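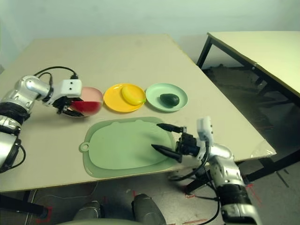
Shoshana Hutchins keeps a paper notebook next to her keyboard, and when I ask her how the planner works she opens it before she opens the laptop. The page she turns to has three circles on it, a lumpy rectangle underneath, and a great many arrows, several of them crossed out so hard that the pen has gone through.

"That's the table," she says. "Plates at the back, cutting board in front, two arms that both want to be in the middle. Everything I've worked on for the past year comes down to those arrows."

Hutchins writes the task layer at Trostau, the part of the software that sits between what the cameras report and what the arms are told to do. She came to it from scheduling. Her last job, at a company called Pumport, was deciding which delivery trucks should wait for which loading docks, and she says she was surprised by how much of it she could bring with her.

"An arm is a truck, a bit of table is a dock," she says, and then laughs and takes half of it back. "Well, a truck doesn't have an elbow. I spent my first months here learning about elbows."

The job she likes to test with is fruit and plates. There is a pink plate, a yellow one and a pale green one, each meant to have one thing on it, and the banana belongs on the yellow plate and the avocado on the green. It sounds like something you would give a toddler on a rainy afternoon, and she is quite happy with the comparison. What she wants from it is a job where anybody walking past can tell whether the plan was a good one, and where the software still has plenty of chances to trip over itself.

Most of those chances come from the two arms sharing space. The first planner treated them as one big machine and worked out every joint together before anything moved. It was safe and it was terribly slow, and you could go and refill your coffee while it thought. The current one, which the team calls Huttunen (after a street, she says, and nothing more interesting than that), lets each arm plan for itself and then asks for the piece of table it needs, for as long as it needs it.

"So the left one says, I'd like the area over the pink plate, please, and the right one can be hanging over the cutting board at the same time with its fingers open, because those two requests don't touch. If they do touch, somebody waits. I know it's only a lock with a timer on it! But I find it much easier to debug something that's polite."

Debugging, she admits, is where most of her hours go. She shows me the log viewer, a tool she built over one December when she should have been doing something else. It lines up three strips: what perception believed, what the planner asked for, what the joints did. She scrolls to run 1774 and then to run 1806, and to my eye they look identical until she points at a thin gap in the middle strip of the first one.

"Perception lost the plate there. The left arm had come across in front of it, so the camera saw a bit of pink and decided, okay, smaller plate, and moved the center over. And the planner believed it, bless its heart, and replanned to a spot nearer the rim."

The fix took up 281 lines, most of them tests. The scene model now knows where the robot's own arms are at every moment, and when one of them is blocking the view of something, the last good estimate is kept and marked as old. I ask whether that is risky, if someone should move the plate in the meantime. She nods before I have finished.

"It is, yes. So the old mark matters. The older it gets, the less the planner is allowed to do with it, and after a while it has to lift the arm away and look again. We argued for weeks over how long a while is. I'm still not sure we picked well."

Next on her list is speed near the plates, then a cleaner way of passing an object from one hand to the other, which at the moment needs a piece of code she refuses to show me. A colleague on the Temmont side of the office has offered to rewrite it. She is thinking it over, she says, and turns to a fresh page of the notebook to draw me the elbows.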